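From: Forough Talebi
To: choir-parents list
Date: Oct 10, 2025
Subject: Re: [choir-parents] Dultville trip, bus, food, the whole thing

Hi all, typing this between two other things so forgive the order.

Going to answer Poduval's message in pieces, since most of you wrote to me privately asking the same stuff. Please reply to the list and not to me! I lost two of your emails already.

> Forough, a few things before I pay the deposit.
> First, is it still the big bus or are we back to
> carpooling like in June? My two get sick in the back
> of a van and I'd want to know now.

Big bus. Signed for it this morning. Seats over 75 so we have room for younger brothers and sisters if they sit with a parent. Carpool was a mess in June, we had altos in Zikendale and the sheet music in Dultville and no way to put the two together until the warmup was over. Not doing that again.

Kids who get sick: front rows, window side. Tell me by name. Bring your own bags please, the driver had none last time.

> Second, the deposit. The form says 30 and your note
> says 10. Which one?

30 is the full amount. 10 is the deposit. Form is wrong, or well, the form is right but the heading is wrong. Pay 10 now, the rest when we get on the bus. Checks fine, cash fine in an envelope with the kid's name on it. Last time I had three envelopes with nothing written on them and spent an evening on the phone.

If the money is a problem, write me off list. There is a bit left from the bake sale and it goes to exactly this. No forms, no questions.

> Third, what are they singing? Mina says it changed
> again and she's been practicing the wrong second
> verse all week.

Mina is right and I'm sorry. It changed. The order now:

Opening round, the one they all know
The lullaby, English verses only
The harvest song, with the NEW second verse
The short one with clapping
Closing piece with the Grandska choir, both groups together

The lullaby lost its third verse. Too long, and the little ones drift. New words for the harvest song went home in the folders, yellow sheet. If your folder has a white sheet it's the old one, throw it out. I have spares, ask me at pickup.

The joint piece is the one I'm worried about. Grandska takes it slower than we do. I talked to their director and we met in the middle, so at home please don't let them race it. Clap along with them slowly if you can stand it.

> Fourth, and I know I bring this up every time,
> the shoes.

Black. Closed toe. Clean. That is all I care about. Sneakers are ok if they're black all over. No lights in the soles, we had that in the spring and it was all anybody in the audience looked at.

Tops are the blue ones, I'll hand them out on the bus and take them back on the bus. They do not go home!! Four never came back from June and I can't order that blue anymore, the new batch is nearly purple. Check your closets. Check under beds. I am not mad, I just want the shirts.

> Fifth, food. Is the hall feeding them or are we
> packing something?

Both sort of. The hall gives them soup and bread after the concert. Before, nothing, so pack a snack that isn't sticky and isn't milk. Milk before singing is bad, ask any of the sopranos. Apples, crackers, a sandwich. Water bottle with a name.

Allergies: I have the list from the start of the year. If somethng changed, tell me again even if you think you told me. Soup is vegetable, I asked. Bread may have sesame, I asked twice and got two answers, so treat it as yes.

> Last thing. The risers. Did anyone check them? In
> June the back row was swaying and I don't want to
> watch that for an hour.

Checked. The Dultville hall has new ones, wider step, rail along the back. I stood on the top one and jumped, felt silly, it held still. Still want the tallest kids up there and nobody who's scared of heights. If yours is, say so and I'll move them down, no fuss made about it.

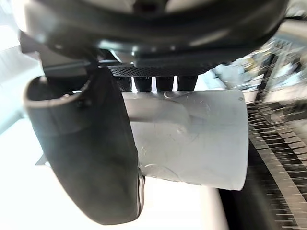
Times. Meet at the side lot, not the front, the front is torn up. Bus leaves when it leaves, I can't hold it, the hall has another group rehearsing right after us. I'll send the exact hour once Grandska confirms their slot. They keep saying tomorrow.

Need still:

Two adults for the bus ride who don't mind noise
Someone with a working stapler for the programs
One page turner, must read music at least a bit
A person to collect shirts at the end. Firm but kind

Recording. The hall will let us record but only from the side aisle and no flash. One family does it and shares, please, not a wall of phones. Last time the littlest ones were singing to a row of screens and couldn't find their own parents. Who wants it? First reply to the list gets it.

> I can do the stapling and I can probably do the
> shirts too, but not the bus.

Great, you are down for both, no taking it back. So cross off stapler and shirts above, I should have read to the end before typing. Bus adults still open. Page turner still open.

One more, not in Poduval's message. Voices. Half the group was hoarse at rehearsal. Whether it's the cold going round or the yelling at recess I couldn't say. Warm water, sleep, no shouting if you can manage it. If your kid has a fever they stay home, even if they cry, even if they have the solo. I have a second kid ready on every solo and she or he knows it.

Practice room note, we are in the small room till the trip, the big one has the piano tuner in it. Pickup is same door. Bring a sweater, heat isn't on yet.

Ok running. Deposits to me please, and look for those blue shirts.

Forough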